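Build the kitchen in software first

By Yamila Lagos

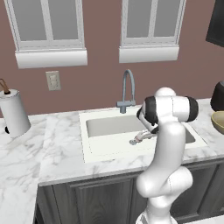
The arm at the sink in our simulated kitchen, gripper in the basin.

People who build robot arms at home tend to buy motors first. I think they should spend a month in simulation before ordering anything.

Fidel Durán and I share a bench at the Griltmont workshop, and our plan was an arm that could work at a kitchen sink. I wanted to start cutting parts in March. Fidel wanted to model the room, and I gave in.

He was right. We tried 26 base positions on screen. Only 3 let the gripper get down into the basin without the elbow hitting the counter. On a real bench, each try would have meant unbolting the mount and drilling again.

The usual complaint is that simulated water and simulated dishes are poor copies. I agree, and I would not trust ours to tell me how a wet plate slips. Reach and clearance are plain geometry, though, and a laptop handles those well. Our parts order goes in next week, and it is 7 items shorter than my first list.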